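**Ganora HG-2 Hand-Held Gripper**
Two-finger recording tool for demonstration capture and policy transfer

Product page last revised 11/2/19. Replaces the January page.

## Summary

The Ganora HG-2 is a two-finger parallel gripper without an arm. An operator holds it, carries it to the task and closes the fingers by hand trigger. A camera in the tool records what the fingers approach, and an encoder records the opening. The same finger set and camera mount fit the Clandier wrist plate, so a policy trained on hand-held recordings runs on the arm with the same view and the same contact geometry.

The HG-2 is sold to labs that already have a training pipeline. It ships with a recorder and a converter. It does not ship with a trained policy.

## What is in the kit

| Item | Quantity |
|---|---|
| HG-2 body with trigger and encoder | 1 |
| Finger pair, standard | 1 |
| Finger pads, ridged, spare set | 1 |
| Camera mount and lens cover | 1 |
| Marker sheets, printed on rigid board | 1 pack |
| Clandier wrist plate adapter | 1 |
| USB cable, locking | 1 |
| Hard case | 1 |

The camera module is ordered separately. See Ordering.

## Method

Each recording session starts with a mapping pass. The operator walks the workspace slowly with the gripper open and the camera level, covering the task area and at least one marker board. The Itura tracker builds a map from this pass and fixes scale from the printed size of the marker. Demonstrations recorded afterward are placed in that map.

A demonstration is one trigger-to-trigger segment. The recorder stores:

- camera video at the module's native rate
- finger opening, in millimeters, from the encoder
- inertial data from the body
- a session ID that ties the segment to its mapping pass

The converter aligns the streams, solves the tool pose for each video frame and writes out relative poses. Absolute poses are kept in a side file and are not used for training. Relative poses let recordings from different rooms go into one training set without registering the rooms to each other.

Segments are rejected when the tracker loses position for more than 15 consecutive video frames. Rejected segments are moved to a separate folder and are not deleted. Most can be recovered by repeating the mapping pass and running the converter again.

## Reference result

The transfer test used one task: pick up a lidded cup from a table, place it in an open bin, release. The training set held 2,092 accepted demonstrations. No arm data was used. The policy was a diffusion model taking two video frames and the last two finger openings as input.

The trained policy was run on a fixed arm with the Clandier adapter, for 40 trials in the room where recording was done and 40 trials in a room that did not appear in the training set.

| Condition | Trials | Completed |
|---|---|---|
| Recording room | 40 | 36 |
| Unseen room | 40 | 31 |

A trial counted as completed if the cup was fully inside the bin and the fingers had opened. In the unseen room, seven of the nine failures were missed grasps. The cup was approached from the correct side and the fingers closed short of it. The other two were early releases.

The policy was then retrained with the encoder channel removed. Missed grasps went up in both rooms. We recommend keeping the encoder channel in for any task that involves a grip on a rigid object.

These figures apply to one object and one policy type. They should not be read as a general success rate for the tool.

## Workspace requirements

The tracker works from fixed visual detail. Rooms with shelving, brick, ceiling beams or posted paper track well. Blank partitions on all sides track badly – in that case, add marker boards.

Mount the marker flat against a rigid surface. It may be tilted. It may not be bent or moved between the mapping pass and the last demonstration. Ceiling lights should stay on for the whole session. Route floor cables away from the walking path before the mapping pass, and leave them where they are until the session is closed.
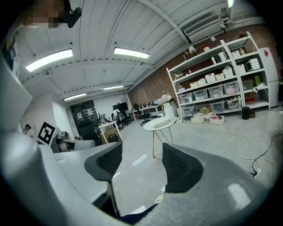

**Category: Hand-held grippers / Capture and tracking**

With the fingers open, the tool camera takes in both pads and the room past them, including the floor between the fingers, the ceiling lights and the far wall. The black-and-white marker on the left is attached to a white surface at an angle. An angle of this kind is within the accepted range, provided the full border is visible during part of the mapping pass.

The gripper body occupies the lower part of the view. The converter applies a fixed mask to the body before tracking, so that it is not taken for part of the room. The fingers are masked for tracking only and are left in the training video. Do not crop them out. The policy uses their position relative to the object.

People may be present during recording. Faces are blurred by the converter when the privacy option is set, and this is the default. The tracker ignores small moving regions, but a person standing close to the lens for a long period will reduce the number of usable points.

## Known limits

- Fast wrist rotation blurs the video and causes most tracking losses. Slow down at the turn.
- Mirrors and large glass doors produce false points. Cover them or keep them behind the operator.
- Leclerc soft fingers fit the body but change the pad offset. Run the opening calibration again after fitting them.
- Recordings made with firmware 1.x have no session ID and must be tagged by hand.

## Ordering

| Part no. | Description |
|---|---|
| HG2-K | Full kit, without camera module |
| HG2-C | Camera module, wide lens |
| HG2-F | Finger pair, standard |
| HG2-P | Ridged pad set |
| HG2-M | Marker boards, pack |

The Itura tracker license is included with HG2-K for one workstation. Additional workstations are licensed separately. HG2-F and HG2-P also fit the HG-1 body; HG2-C does not.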